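Lusus Wrist Camera and Jaw Kit

For desktop arms, home-built or otherwise

SKU 815
In stock: 14 kits
Ships from the Ashworth workshop, usually on a Sunday, because that's when we're there

The Lusus kit puts a small camera at the wrist of your arm, looking down over a pair of pointed black jaws. We designed it for our own bench after a winter of watching a perfectly good arm close on thin air, two inches left of the thing it wanted. A camera across the room will tell you that you missed. One at the wrist will tell you by how much.

Evie Mottram drew the jaws. There were eight versions. Version three could pick up a coin and nothing else, and she still brings it up.

What's in the bag

Camera with cable
Wrist bracket, black
Left and right jaws, black
4 spare screws, hex socket
Printed instructions, one sheet, both sides

What isn't

The arm. People ask. Also the hex key, which you own six of already.

Fitting

Power the arm down and move it to a comfortable pose before you start. Bracket first, then jaws, then camera. Leave the bracket screws a quarter turn slack until the jaws meet squarely, then nip everything up. Flynn McKinnon went straight to tight on his and spent an evening wondering why it gripped like a pair of bent scissors.

Route the camera cable with enough spare for a full wrist rotation. Full means full. Run it by hand both ways before you trust it with the motor.

Getting on with fabric

Cloth is the job most people buy this for, and the job that sends them back to the forum. Open the jaws wide, come in slowly, and go for a corner or a fold with some body to it. Fuzzy microfiber is kinder than a bedsheet.
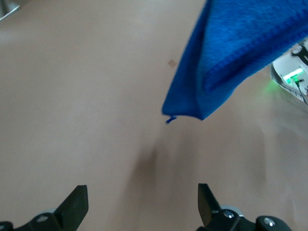 Shadows are the other nuisance. If your software finds edges by contrast, a dark streak on a pale table can look every bit as graspable as the cloth. Liam Garside cured his with a second lamp and a sheet of baking parchment. Ours is still a matter of moving the desk light until the arm stops arguing.

Does it fit the Floven arm?

Yes, with the longer screws. Put a note on your order and we'll swap them in.

Returns

Within 14 days, jaws unchewed.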